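# Week 6 handout: what your grasp detector knows

Notes by Ingeborg Thiele, to go with the Ortuño lab exercise. Read these before you start tuning anything.

Last week we trained a small network to label each moment of a recording as *approach*, *contact* or *hold*. Several of you came back pleased with the score. I'd like you to be less pleased. Socks on a bedspread are a fair place to start.

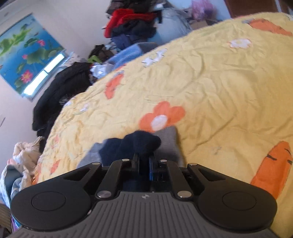
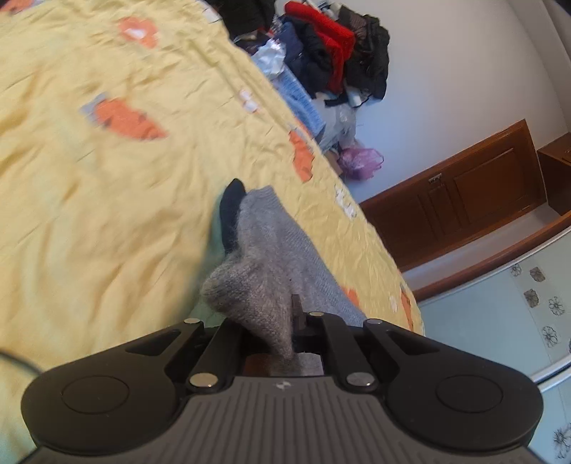 Most of the perception papers on your reading list report results on rigid objects against a plain background. A mug keeps its shape when you push it. A sock doesn't, and a printed quilt gives the segmenter plenty of bright shapes to latch onto. Romain Marty ran the stock Fliltau segmenter on cloth for his project and got tidy masks around the printed motifs. The confidence values were high too, so a threshold wouldn't have saved him.

## Where the labels come from

Our labels come from jaw width. If the jaws stop closing before the commanded width, the script writes *hold*. There are 2 problems with this:

- Thin knit between the fingers can read almost the same as no knit at all. Check the noise on your width signal before you trust a small gap.
- A pinch can catch the layer underneath. The width says something is held and has no opinion on what.

So when your network agrees with the labels, all you've learned is that it can copy the script. Abilio Cantero has argued with me that this washes out with enough data. We have nearly 3000 clips and I haven't seen it wash out yet. The same mistake made often is still the same mistake.

## A word on control

The Burkari planner picks a grasp point once, then closes. That's fine if the cloth stays put. If a fingertip pushes a fold along the bed, the point it picked is now somewhere else, and the planner has no idea. Re-planning at every step sounds better, but last August's version dithered between two folds and never closed. If you try it, add some stickiness to the choice and report how you set it.

## For the lab

1. Take 20 clips and label them by eye, without looking at the script's output.
2. Swap with a partner and compare. Write down where you disagree with each other, as well as with the script.
3. Retrain with the background blurred. If the score hardly moves, say what you think that shows, and what it doesn't.
4. Hand in the failures. I don't need another bar chart.

Aitana Manzano has the keys to the Ritside storage folder if your login fails.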